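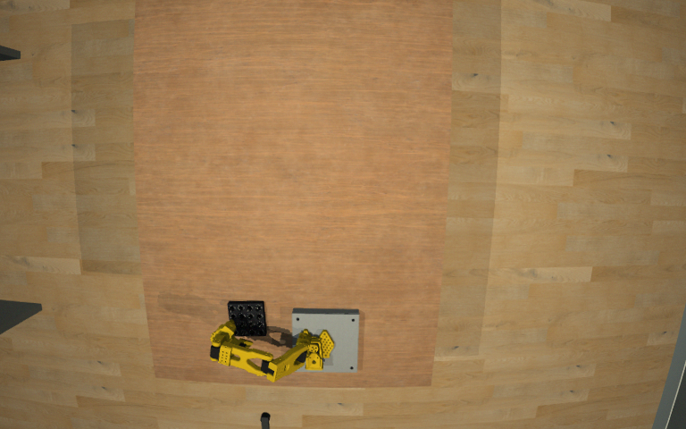
Most of the time I have put into the small arm cell at Wundbridge over the last fortnight has gone into the base, and very little into the arm. The software model and the bench were disagreeing by an amount that grew with reach, and a growing error points to a rotation somewhere low in the chain. The arm is mounted over the left half of its square grey plate, which leaves the right side of the top clear, and that clear area is the best datum in the whole layout. I now take the plate as the origin for everything: shoulder, black tray block to the left of it, control panel. Previously the panel and the arm had each been referenced to the edge of the work surface, and the side borders of that surface are not parallel in the model. They lean inward toward the low end. I had been treating them as square.

The fix was dull. I deleted the old frames, put a single one on the plate, and re-entered every offset from the drawings Harasym sent in February. Two of the offsets had the sign reversed on Y. One had been typed in centimetres. None of this raised an error on load, as a wrong offset is still a perfectly valid offset.

After that I reset the joint zeros. My order is shoulder pan, shoulder lift, elbow, wrist flex, wrist roll, gripper, and I do not go back up the chain once a joint is locked in. If a later joint won't come right, I start over from the pan. I have tried patching a single joint in the middle, and the error only moves somewhere harder to find. The elbow needed the largest correction, 31 encoder counts. The wrist was within 3 and I left it alone.

The elbow also had a limit set too generously. In the low, outstretched pose, with the first link sloping down and the second coming back up toward the tray, the elbow motor is among the lowest parts of the arm. The old limit let the planner put it through the work surface on paper. I pulled the limit in and added a keep-out plane just over the surface. Planning time went up slightly and I can live with it.

Gripper next. The fingers are flat plates that angle inward, so the contact point on a cylinder shifts with the opening. The config had one tool centre point for all openings, copied from the Firness template, and it put the grasp centre too far forward whenever the jaws were wide. I replaced it with a short lookup table against jaw position. Linear interpolation between rows is good enough for knobs.

Knobs are the awkward part of this job. They are crowded, they come in different sizes, and each has an indicator line that has to be read before and after a turn if you want to know what you did. The labels on the panel (C4 and C3 at least) read upside down from the arm's camera view, and I spent an evening chasing a fault that was nothing more than a row listed in the wrong direction. The knob table is now keyed by printed label only. No more "third from the left".

Approach settings as they stand:

Approach axis: normal to the panel face, not to the bench. The panel is tilted and the old script ignored it.
Jaw opening on approach: knob diameter plus clearance, closed on position with a current limit.
Turn: wrist roll only, all other joints held.
Settle before release: 900 ms.
Retract: back along the approach axis until the fingertips are past the tallest neighbour.

The last line matters most in the lower row, where a finger has to go down between one knob and the next. With the old base frame the left finger fouled before the jaws ever closed. With the new one the fingers come down open on either side of the knob, and I can set the roll from there.

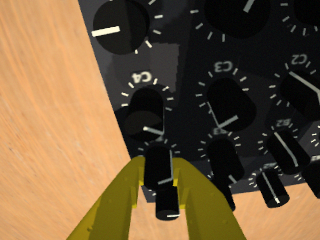

Piyumi Pramanik read a draft of these notes and objected to the settle time. Her view is that 900 ms is hiding backlash in the wrist roll, and that I should measure the backlash, compensate for it in the turn, and cut the wait to whatever the controller needs to report a stable position. She also wants the roll approached from the same direction every time, even when that means overshooting and coming back.

She is probably right about the direction. I have added a one-sided approach to the turn routine and left the settle time where it is until I have the backlash figure. The test is 16 turns on the same knob, alternating direction, with the commanded and reported angles logged at release.

Still open: the Prunport copy of this cell has the old frames in it and will need the same treatment. Do not merge its config into this one. The parameter names are identical and the origins are not, so it will load without complaint and put the grasp point well off the panel. I have renamed the base frame here from "base" to "plate_base" so that a stale file at least fails to find it.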